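Workshop tips > Small machines > Faults and safety

When the gripper lets go: checking the wire before you blame the motor

In January one of our bench arms dropped a part halfway through a lift. It had worked well all morning, then the fingers went slack and the part rolled off the bench. We restarted it, it ran for a bit, and it did the same again. Two of us spent most of the afternoon on the motor settings. The fault was a broken strand in the finger wire, just where it went into the housing.

A wire on a moving finger bends every time the finger opens and closes. Ours had been through more than 2000 cycles with no slack left in it, and the bend always fell in the same spot. The covering looked sound. It was only when Syafiqah Ismail held the wire between finger and thumb and moved it gently that the reading jumped on the meter.

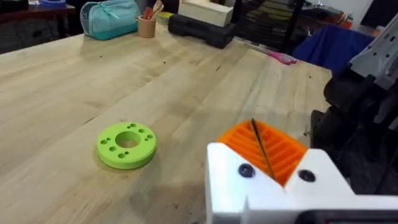 Jinstead Workshop Club — Bench Arm Group

The place to look is where the thin dark wire crosses the orange ribbed pad and drops into the gap beside the white housing. Any arm with a printed gripper will have a spot like it, though yours may be on the other side.

Before you touch anything, switch off at the wall and pull the plug. Hold the arm up with one hand while you do it. Many small arms go limp without power, and ours came down on a knuckle the first time. The stop button on the Rudska controller holds the program but leaves the motors live, so don't rely on it.

With the power off, open and close the fingers by hand, slowly. If the wire goes tight at either end of the travel, it needs more slack. If it gets pinched in the gap, it needs moving. Look for a shiny patch on the covering, or a kink that stays put when you let go.

Don't tape over a worn patch. Tape catches on the ribs and pulls the wire in further. Replace the whole length back to the first plug and use stranded wire, as solid wire will snap within days.

Leave a small loop before the housing and tie it down on the part that doesn't move. Snip the tail of the tie flush — a sharp end will cut the next wire for you.

Our supply is 24 volts, and a bare strand touching a metal bracket was enough to blow the fuse. Fit the same size of fuse again, never a bigger one.

Test with something light that won't matter if it falls. Keep hands and tools out of reach of the arm and run it at its slowest speed for six full lifts before going back to normal work. If it still lets go, check the plug at the Sorkositz board next. The pins there work loose, and they only need pushing home until they click.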